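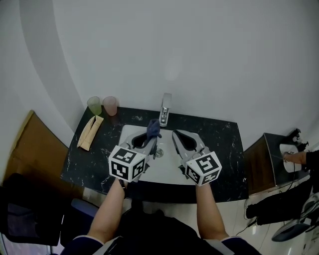

Someone under the last post asks why I don't just buy a pair of arms and teleoperate them, if the arms are where the policy has to run in the end. Fair question. Long answer follows.

Arms are expensive and bolted to a table. A handheld gripper goes wherever a person can stand. I want sink data, and I am not mounting two arms over a sink to get it.

Also latency. Teleoperating a sock with a delay in the loop teaches you to move slowly, and then the policy moves slowly too.

Background for new followers: Virkora is a pair of handheld parallel grippers I've been building at home and at Ferkgate, the shared workshop where I rent a shelf and half a bench. Trigger in the hand, two fingers out front, marker cube over the wrist.

The left and right units are the same print except for the trigger side. I made them mirror images in rev B and regretted it every time I needed a spare part.

Cubes. White, with a black-and-white square pattern on each face that matters. Tracking solves for pose from whichever faces it can see. One face gives you a pose that flips when you look at it straight on. Two faces and the flip goes away.

The cube sits high on the wrist so that the hand doesn't cover it. It still gets covered when the arms cross. My fix for now is a line in the session notes that says don't cross your arms.

Cube edge is 2,480 in the config file, units of hundredths of a millimeter, because I once stored it as a float and two scripts rounded it differently. Integer since then. No complaints.

Measure the printed pattern with calipers after it's stuck on. Do not trust the PDF. My printer scales by a hair in one direction only, and a pattern that's slightly rectangular gives you a pose error that grows with distance and looks exactly like bad lens calibration. I recalibrated the lens four times before I measured the paper.

Matte laminate, no gloss. Bathroom lights are directly overhead and gloss turns a black square white at the worst angle.

Fingers. Gray body, dark pad on the inside face. The pad is a soft cast piece I call Jello in the repo, so if you see jello_v3.stl, it's the mold for the pad.

Jello v1 was too soft. Fine on a cup, but with cloth it folded over at the tip and the fabric slid out sideways. v2 was firmer and lost grip on thin material. v3 is the v2 compound with shallow ribs across the grip direction.

Ribs along the grip direction do nothing. I tested both and kept the bad mold as a doorstop.

Pads wear. I swap them every 20 sessions whether they look worn or not. A slow change in friction over a dataset is hard to see afterward and there's no column for it.

Trigger linkage: the spring comes from Dimitriou, who sell them in bags of 12. I use two per gripper, so a bag is three complete pairs, minus the ones that leave the bench at speed.

First springs were too stiff. After half an hour my index finger was making the decisions. The current ones are light enough that you can hold a sock at partial closure without thinking about it, and partial closure is most of what cloth needs.

Finger width is read from a magnet and an encoder at the pivot. Before that I read it from video, with small markers on the fingertips. It worked until there was cloth in the way. With socks there is always cloth in the way.

Why socks: cheap, dark ones are hard for vision, and they never hang the same way twice. A navy sock held in gray fingers over a white basin is about as friendly as the contrast gets. Over a black counter the same sock is a different problem.

I wanted both in the dataset. Basin and counter, same object, same grippers, same light.

Faucet is the real obstacle. People go around a faucet without noticing they do it. With a gripper in each hand you notice, because the tool is longer than your fingers and the tip arrives first.

A question by message: does the policy need both hands for one sock? For picking it up, no. For turning it right side out, yes, and the second hand spends most of its time waiting near the first one. I record the waiting too. If you trim it, the policy gets a second arm that appears from nowhere.

Count as of the last merge: 1,446 episodes kept. An episode is one object, one goal, start pose to release. Discards go in a separate folder with a reason code. The most common code is LOST_CUBE, then SYNC, then DROPPED.

I have started keeping DROPPED when there's a recovery. A drop followed by a regrasp is useful. A drop followed by the operator swearing and putting the gripper down is not.

SYNC, since I get asked: encoder and video run on separate clocks. At the start of each recording you snap the fingers shut twice. The closing shows up in both streams and the script lines them up.

If the two offsets disagree by more than a frame, the episode is rejected. I used to average them. Averaging two numbers, one of which is wrong, is how I lost a week.

Weight: still too heavy at the front. The center of mass is ahead of the handle, so your wrist is holding it up all the time. Moving the battery back helped. Moving the cube back would help more, but then the forearm hides it.

A hollow cube is the obvious next step. I printed one with thin walls and it warped enough to bow the faces. A bowed marker is worse than a heavy one. Next attempt has internal ribs.

Retargeting to real arms is where the handheld story gets thin. A person's wrist can reach poses that the arm at Ferkgate can't. I run every episode through inverse kinematics afterward and flag the ones that leave the joint limits.

Flagged episodes are mostly from the back edge of the basin, gripper pointed down, elbow high. Comfortable for me, impossible for the arm in its current mount. I can rotate the mount or stand differently. Standing differently costs nothing.

Someone suggested adding a haptic buzz when a pose goes out of reach. I tried it. The buzz shows up in the encoder trace as a lovely sine wave. Removed.

Handle print settings, as requested: PETG, four walls, printed on its side so that the layer lines don't run across the neck. The neck is the part that breaks. If yours breaks somewhere else I'd like to see a photo.

Screws go into heat-set inserts. Rev A had self-tapping screws straight into plastic and the third disassembly was the last one.

Files: handle, linkage and both molds are in the repo. The cube is there but marked draft until the ribbed version survives cooling. Encoder board is not up yet — there's a routing mistake that I've fixed on mine with a wire, and I don't want to hand out a board that needs a wire.

Board goes up in March if the respin is good. Reply to this post if you want a bare one at cost and I'll put you on the list.

Open problem, if anyone has ideas: cuff elastic. When one finger is inside the cuff and one is outside, the elastic pulls against the trigger spring and the encoder reads wider than the operator intended. Commanded width and measured width are the same channel on a handheld, so I can't tell them apart. I'm leaning toward a small force sensor behind the pad.

Already considered motor current. There is no motor.

Next on the bench: ribbed cube, two fresh sets of Jello pads, and a longer trigger for people with bigger hands than mine. The linkage spreadsheet is linked in the repo readme, second tab, and the yellow cells are the ones you change.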